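# Two hands, one pepper

I'd promised myself I wouldn't get attached to a gripper. Then I spent 2 days in the workshop at Brindlow, swapping fingers on a pair of robot arms, and now I've got opinions (sorry in advance, family).

The plan was simple enough. Dumness sell a stubby, squared-off finger, and Wijesinghe make a longer one that tapers to a point. I'd try both on the same arms, with the same bits of toy veg and the same pot and tray, and see which I'd rather live with. The controller is a Faltau box that sits under the bench and hums, and I've grown oddly fond of it.

Day one was the stubby pair, and they're lovely on anything chunky. You close them, you feel sure of them, off you go! Ask them for something thin and curved lying flat on the table, though, and they just nudge it along like a cat with a biro. I had 58 goes at that and dropped 14, plus a few I'm pretending were practice.
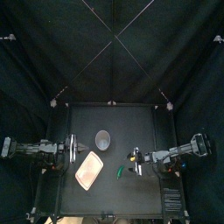 The pointed ones took longer to get used to. You have to come in lower than feels comfortable, and for the first hour I kept stopping short because I was scared of scraping the table. Once I'd slowed the arms down a bit in the Faltau settings it all got much calmer, and I started getting the tips under things instead of on top of them.

What I hadn't bargained for was the elbow room. Two arms facing each other over one table is a bit like sharing a sink, and the long fingers make it worse. I ended up giving each arm its own half and only letting them meet over the pot, one at a time.

The pointed set costs £265 and the stubby set is a good bit cheaper, so if you mostly move blocks about, save your money. I've asked to hang on to the long ones until September. There's a softer tip coming for them, and I want first go.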